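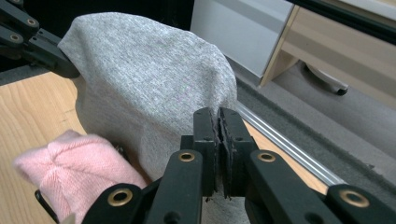
**Ticket 37, Nander two-arm folding kit, foam finger pads**
Opened by: Czesław Krajewska, Clerkholm
Status: waiting for customer

**First message**

Good morning. We have your folding kit on trial since April, and we use it for knitwear. The left arm takes a corner of the cloth and holds it well. The right arm closes fully, but when the arms move apart the cloth slides down between the fingers. It happened 3 times in 20 folds. The foam on the fingers is rough and torn along the outer margins. Is this normal wear, or did we set the force too high? It is 50 now, as in your manual.

We fold mostly grey jersey-like knits, and also small things such as hats. With the hats I have no complaint.

**Reply, Theano Athanasiadis, Nander support**

Hello Czesław, thank you for the clear report. Please try these steps in this order:

1. Switch off both arms and clean the pads with a dry brush.
2. Check the screws on the finger faces. They should be tight, but do not force them.
3. Set the closing force to 37 and run the same fold again.
4. If it slides still, fit the spare pads from the small bag in the kit.

Which table do you use?

**Czesław, 14:20**

The wooden one from McGrath, with the aluminium rail at the side. Steps 1 to 3 are done. One screw was loose on the right arm. Now the cloth slid once in 20 folds — better, but for our trial not good enough. I did not find the small bag. Maybe it stayed in Listdale with the first delivery?

**Theano, 15:05**

I checked, and your bag is on the Listdale packing list. I send you a new set of pads today, free of charge. Until it arrives, please keep the force at 37 and leave the heavier knits out of the trial.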